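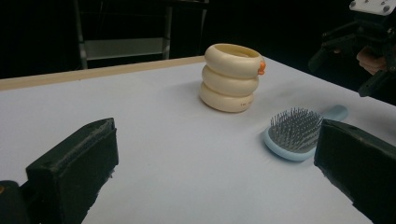
Stacked ring pot, cream with an orange nub - planter or toy?

quillfeather
Picked this little cream thing up in a box lot and I'm completely in love with it! Three fat rings, widest one at the top, open in the middle, and one tiny orange bit poking out of the rim. It's on my white table right now and I keep walking past it just to look. There's some tiny dark print low on the front of the bottom ring, but I can't make it out. The seller had it listed as a "Grulo bird planter" but I can't find anything under that name. Anybody know it?

mossandmortar
Oh, I want one! The orange bit has to be a beak. I'd put a small succulent in there and give it a ridiculous name.

Tobias Hutchins
I'd go with toy. My kids had a set of stacking rings in the same kind of ivory color and they bulged just like that. Does it come apart? The middle one in your picture sits a little off from the others, and I wouldn't expect that on a pot made in one piece.

quillfeather
Gave it a gentle twist and nothing moved, but I'm scared to go harder. I thought the offset was part of the charm!

benchwarmer_24
Don't twist it again. If it's glazed together you'll crack it, and if it's a toy you've lost nothing by waiting. Soak the base in lukewarm water overnight and try then.

mossandmortar
Please don't soak it until you know what it's made of. Some of those matte finishes go blotchy and never come back.

benchwarmer_24
Never had that happen, and I've cleaned a lot of pots. But fine, her pot.

Dayana Quintero
Jumping in late because I love these beaky things. I have 2 planters from a small maker called Brullier and they're close, but mine get narrower toward the top and the beak is longer. Is there a drain hole? That would pretty much settle it for me.

quillfeather
No hole! Flat all the way across the bottom. The inside lip is a bit more yellow than the outside, if that helps.

Tobias Hutchins
No hole, so toy.

Dayana Quintero
Plenty of planters have no hole, Tobias. Half of mine are cover pots. And yellowing on an inside lip could happen to either one, or it could just be the color they made it.

Tobias Hutchins
Fair about the holes. Still say toy.

mossandmortar
Team planter. Whatever it is, put something green in it! String of pearls would look so good hanging over those rings.

quillfeather
I have a baby one in a plastic nursery pot, so I might drop it in and leave the dirt out of it for now. There's a swap meet in September and I'm taking it along - somebody there must know. Will report back!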